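30 January 2022

Up before the alarm for once and out to the Lullutwood feeders with a thermos, and I am so glad I went! Nineteen degrees when I left the house, frost all over the inside of the garage window, and the whole path crunching. I had the loop to myself as far as the footbridge.

The waxwings are back. I heard them before I saw them, that thin high trill like someone running a wet finger around a glass, and then the top of the big crabapple was full of them. I stood there until my toes went. They strip a branch, go up all together, settle again in the very same tree and carry on. Last winter I missed them completely (the week I had that cold), so this makes up for two years in one go.

Also seen: the usual chickadees, a brown creeper going up the dead ash, one very cross red squirrel, and what I'm fairly sure was a northern shrike out over the Parura field. Fairly sure. It was far off and the light was behind it. I put it in the notebook with a question mark and will go back next weekend with the better binoculars.

Coffee at Kaewsai on the way home, and they had the cardamom buns, still warm. Bought 2, ate both in the car with the heater on. No regrets.
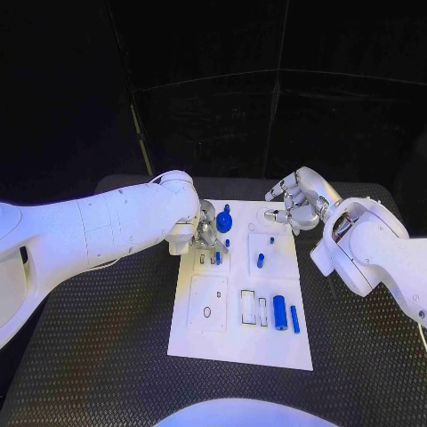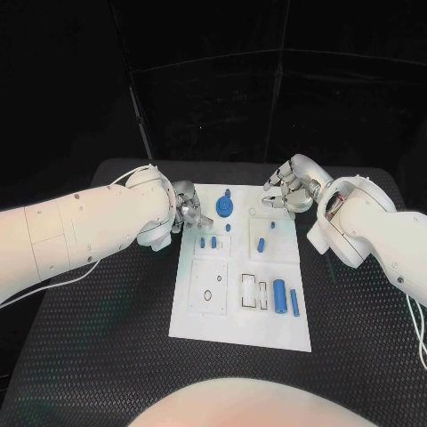 Afternoon was all seeds. I spread the packets out on the bed and sorted them into sow now, sow in March and what was I thinking. There are 9 kinds of tomato. I don't have room for 9 kinds of tomato! I've got it down to five, and the big striped ones are staying no matter what, after the August we had with them – sandwiches every single day and still not tired of them.

Leeks and onions can go in this week. The Grender trays I ordered hold 50 cells each and fit the windowsill upstairs with a finger's width to spare, so I'm calling that fate. Need to buy more seed mix, and find the spray bottle, last seen under the bathroom sink.

Soup for supper, the split pea one, with too much pepper and the heel of the rye bread. Then an hour with the bird guide reading up on shrikes. The bill looked right and so did the way it sat at the very tip of the bush, but young ones are browner than I expected and now I want to see it again even more.

Tomorrow: library books, seed mix, call about the gutter. More snow due overnight – must fill the feeder first thing.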